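Kondanance Workshop Notes
Bench tips: handling small moulded parts with a two-finger gripper

Updated 02/09/2024

These notes are issued by the Kondanance bench workshop for members who share the handling tables. They bring together the working habits that came out of our study of repeat picking with toy building bricks. The study set out to learn which ordinary bench conditions have the greatest effect on a learned picking routine. It did not compare makes of equipment. Members who want the full method should ask at the desk for the Bellamy report, where the trial sheets and the scoring rules are set out at length.

Why bricks were used

Large toy bricks are cheap, uniform and easy to wash, and a dropped one can go straight back on the table. Their sides are flat and parallel, which suits a two-finger grip, and the studs on top give the wrist camera a clear pattern to work from. The smooth plastic also throws back light in much the same way as many of the caps, lids and housings that members bring in. A routine that copes with a glossy brick under a ceiling lamp will usually cope with a glossy lid.

How the trials were run

The study consisted of 1000 picks. Each pick began with a single brick placed by hand on the table and ended when the brick had been lifted clear, or when the attempt was stopped. A pick was scored as good only if the brick stayed level between the fingers until it was set down again. Bricks that were lifted but turned in the grip were scored as faults.

Of the 1000 picks, 56 were scored as faults. The fault sheets were then read by two members of the workshop working separately, and each fault was given a single main cause. Where the two readings differed, the recording was viewed again and a cause agreed. The largest group of faults was put down to glare on the top face of the brick. The next largest was put down to a grip closed off centre. The remainder were shared between dusty finger faces, stray items close to the brick, and causes that could not be settled.

These results apply to our own tables and lamps. Members working elsewhere should expect the order of causes to change.

Tips for lighting

Turn the brick, or whatever part is in use, under the lamp before starting and look for the angle at which the top face turns white. If that angle falls where the part will be gripped, move the lamp. Moving the lamp a short way to one side is usually enough.

Do not try to cure glare by switching the lamp off and relying on the window. Daylight changes during a session, and a set of trials begun in the morning cannot fairly be compared with one finished in the afternoon. Draw the blind and keep to the lamp.

A sheet of baking parchment held in front of the lamp softens the light well, but it must be kept clear of the bulb. Parchment should be used with cool-running lamps only, and never left in place unattended.

Pale table tops are satisfactory for coloured parts. For white or clear parts, lay down a plain dark cloth and tape it flat at the corners. Patterned cloths and ruled cutting mats should be avoided.

Tips for the table top

Wipe the table with a barely damp cloth and dry it before each set. Light scuffs and smears on the surface had no effect that we could measure, and there is no need to scrub them out. Abrasive cream should not be used, as it leaves a patchy shine that is far more troublesome than the original mark.

Keep a hand's width clear on every side of the part. Items farther off did not disturb the routine once it had been trained with similar items on the table. Members who train on a perfectly bare table and then work on a busy one should expect poorer results. It is better to train with a few everyday objects at the edges, and to move them between picks.

Bricks joined to other bricks should be treated as a separate kind of part. They stand taller, the join may catch a finger tip, and they should have a trial sheet of their own.

Tips for the grip

Close the fingers on the two side faces, well below the studs. A grip taken high on the part is more likely to slip, and one taken too low may bring the tips against the table.

Check that both fingers meet the part together. If one arrives first it will push the part sideways, and the routine may learn to depend on that push. The simplest check is to close the fingers slowly on a part laid on a sheet of paper with its outline drawn in pencil. If the part leaves its outline, the grip is off centre and should be set again.

Use the lightest closing force that will hold the part level. Hollow parts will give a little when squeezed, and a part that is bowed in the grip tends to jump when it is released.

Clean the inner faces of the fingers after every 5 sets with warm water and a drop of washing-up liquid, applied on a cloth. Dry them fully. Members using the Skolter pads should take them off first and wash them in a basin, then leave them flat on a towel overnight.

Tips for the wrist camera

Breathe on nothing and touch nothing with bare fingers. A dry lens cloth is sufficient, and it should be kept in its own bag and not in the drawer with the polishing rags.

The near part should be sharp at the moment the fingers close. Softness farther away may be ignored.

If the camera has been removed for any reason, repeat the pencil outline check before returning to a set. Results taken before and after the camera was moved should be kept on separate sheets.

Keeping records

Write down the lamp position, the part, the colour and the closing force at the head of every sheet. Sheets without a lamp position cannot be added to the workshop results.

Record faults as they occur. In March a set was filled in from memory at the end of the session, and it had to be left out of the study.

Stopped attempts count as faults. They must not be struck out or run again under the same number.

Storing the bricks

Wash bricks in warm soapy water, rinse them, and stand them studs down on a rack so that water does not collect in the tubes. Sort them by size into the lidded Drivport boxes on the lower shelf. Faded or bitten bricks should go in the spares box, where they may be used for practice but not for scored picks.
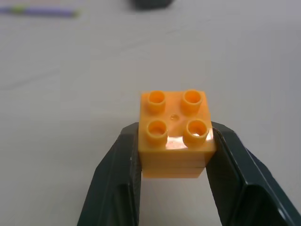 Orange brick held by its side faces, with lamp glare across the front of the top.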